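Home Notebook Bench Log Archive Contact

18 November 2018

Back on the sourdough starter drying project, after letting it slide for way too long. Quick recap for anybody reading over my shoulder: I want to know whether dried starter flakes wake up as fast as the live stuff, and whether the flour matters. I've got two flours going, the Ganico whole rye and the plain white from Stidstead, both fed the same way all week.

Spread the rye batch thin on parchment last night and left the fan on low. It peeled off this morning in big brittle sheets - very satisfying! The white batch is still leathery in the center, so I flipped it and put it back. I think I spread it too thick (I always do, I get impatient with the spatula). Next round I'm going to thin it with a splash of water first and see if that helps.

Weights so far: 3,000 g of live starter in total across both flours, and 602 g of rye flakes out of the dehydrator. I don't have a number for the white yet and I'm not going to guess at one.

A couple from the white worktop:

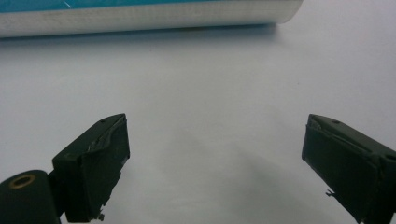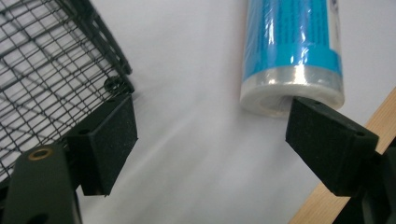 I crushed a handful of the rye flakes and stirred them into warm water with a spoon of fresh flour. Smells like green apples and a little like paint, so the same as ever. The jar is on top of the Praltar fridge, where it's warmest, with a rubber band at the starting level. Last time a wake-up took three feedings before it doubled, but that was old flakes that had been sitting open in a drawer, so I don't trust it much.

One thing I'm changing: no more grinding to powder. The powder clumps the second it hits water and then you're chasing little dry lumps around for ten minutes. Flakes the size of cornflakes soak just fine.

To do:
- check the white batch before bed, flip again if it's still bendy
- label the jars properly, flour AND date, no more initials
- order more lids from Güler, the old ones have gone rusty
- put away one sealed bag of each and don't touch them until January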